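Zever rental hall, walk-through 1/29/18

- [x] Exit door opens outward. It sticks. Plerov says it was planed in December, and I'd like to see the receipt.
- [ ] Extinguisher tag. Gauge is in the green, tag is blank.
- [x] Walkways clear, or so the form says. I'd ask again on a busy night.
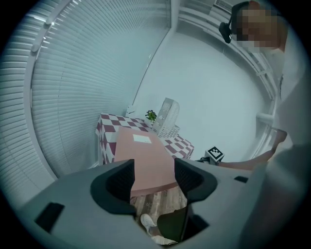 - [ ] Occupancy sign. It reads 200, the permit says 100. Pick one.
- [ ] Smoke alarm by the kitchen. Chirped 13 times while I stood there. Not signing until it's replaced.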